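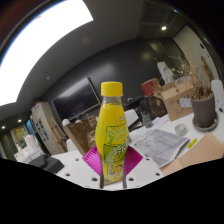 Haziq Purba's question from the last review call was whether the ribbed pads had been worth changing to at all, given that the old flat ones were paid for and still in the drawer. He asked for a straight answer before the second payment, so this report starts with it. Yes for bottles and other rounded items, no for flat packs.

Progress to July, Citow hand-held gripper comparison
Prepared by Struan Urquhart for Sollden

Work done
We compared two pad sets on the same hand-held gripper: the flat Hestik pads we began with and the ribbed Wuisan pads that bend around the item. Each set got 60 lifts on drink bottles, gripped on the lower half, and 60 on flat packs. A lift counted as good if the item went up, was held for 5 seconds and was put back upright or flat without being touched by the other hand.

Results
Bottles, flat pads: 14 failed lifts out of 60.
Bottles, ribbed pads: 5 failed lifts out of 60.
Flat packs, flat pads: 8 failed lifts out of 60.
Flat packs, ribbed pads: 14 failed lifts out of 60.

Most of the bottle failures with the flat pads were slow turns in the grip, with the bottle leaning over until it slid out. The ribbed pads still lose a bottle when the two sides close at different heights. On flat packs the ribbed tips fold back before they get under the edge. We tried closing more slowly and saw no change worth reporting.

Camera
The camera stays mounted on the gripper. A tall item held upright blocks a good part of the view ahead, and the operators find it harder to judge where to set it down. We moved the mount up one slot and then put it back, as the pad tips were no longer in view at full opening.

Problems
One Wuisan pad tore at the base and was replaced from stock. We have one spare pair left. The closing force readings from the first batch of lifts were not saved, so force is left out of the results above.

Next period
Repeat the flat pack lifts with a stiffer ribbed pad, if Wuisan can supply it. Add cups and small boxes to the item list. Log closing force on every lift.

Spending is within budget. We request release of the second payment as planned, with 8 more pads to be bought from it.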